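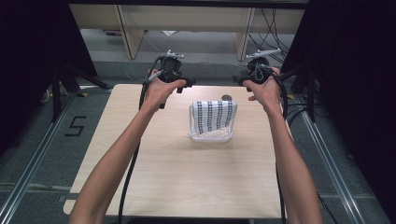 Home | Modules | Week 6 | Reading | Contact

Week 6 handout: learning to handle cloth from hand-held grippers
Notes by Taner Tekin, for the Thursday group at Clusdale

Last week we stayed with rigid things, blocks and mugs and so on, and I promised you something softer. Cloth is a lovely subject and a rather humbling one. A mug has a position and an angle and you can write both down in a line, whereas a towel has as many shapes as you care to give it, and most of them hide part of the towel from you. So we need a lot of good examples, and the question for today is how to get them without everybody losing the will to live.

The older way, which some of you met in Ataberk Güler's course, is to steer the robot itself from a distance. It works, but it is slow, and people get stiff and cautious when they do it. In the Tramidetti method the person holds a pair of grippers directly, one in each hand, and simply does the job. The tracking gives us the path of each hand through space, the cameras on the tools give us the close view, and a further camera at head height gives us the view of the whole table. A policy is then trained to go from those pictures to the next short stretch of movement for both hands together.

Please do read that last bit twice, because "both hands together" is where most of the marks went missing last year! If you train left and right separately, each one learns something quite sensible by itself and then they pull against one another.

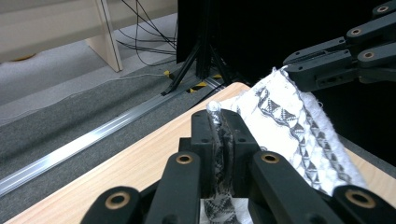 Think about tension. When two grippers have hold of the same piece of cloth, the distance between them matters far more than where either one happens to be in the room. Too close and the fabric sags and folds where you don't want it; too far and it slips out. For this reason we write the right hand's pose relative to the left (as well as each hand relative to its own starting pose), and in the Dağdelen comparison that one change did more good than doubling the data. Their set had 4,000 demonstrations, trained with and without the relative pose, and tested on 20 towels the policy had never met.

A word on frayed edges and busy prints, as I'm always asked. A bold pattern helps the network see which way the cloth is lying, but it can also come to lean on that pattern, so do keep some plain cloths back for testing.

For next time, sketch the inputs and outputs for 2 hands and say which quantities would change if I moved the table. Bring it on paper, please, my eyes are tired of screens.

3 comments | 6 shares

Related items
Week 5: Grasping rigid objects
Week 7: When the cloth hides itself
The Stikdale folding benchmark, a short guide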